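Alard brings robotic arm to packing work at Trerdale site

TRERDALE, 5 August 2021 - Alard, the mail-order supplier of household goods, has introduced a robotic arm for box packing at its Trerdale site and has given its 43 packing employees a written assurance that no position will be cut before the end of December.

The arm is set up at a wooden table in a side room, where staff are being trained in shifts to start it, stop it and correct its work. The company intends it to take over the lifting and placing of light goods, a task that employees have named in two successive workplace surveys as the main source of wrist and shoulder complaints.
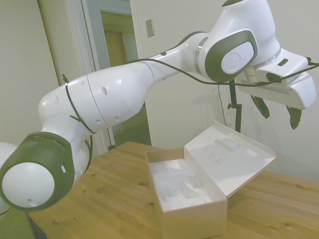

Under the agreement reached with employee representatives, each packer will spend no more than two hours of a shift on repetitive placing. The remaining time will go to checking orders, handling returns and preparing fragile items, all of which will continue to be done by hand. Employees who complete the training will move up one pay grade.

"People asked us early on who would be responsible when a box goes out wrong," said Wilma Prins, head of operations at Trerdale. "The answer is a trained member of staff, and that person has the authority to stop the machine at any time."
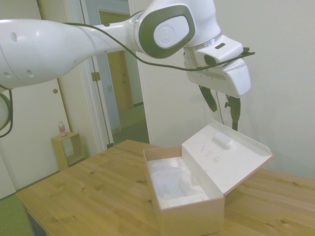
Gift boxes were chosen for the first stage of the work. More than 200 orders a day leave Trerdale in this form during the busy season, and packers have long described them as slow to prepare. The boxes have a hinged lid that must stay clear while the contents are handled, and crumpled white packing paper takes up part of the space inside. Employees will continue to close and label each box themselves.

Alard said its Skavport site, which employs 44 people, will decide on a similar arrangement after reviewing the results from Trerdale.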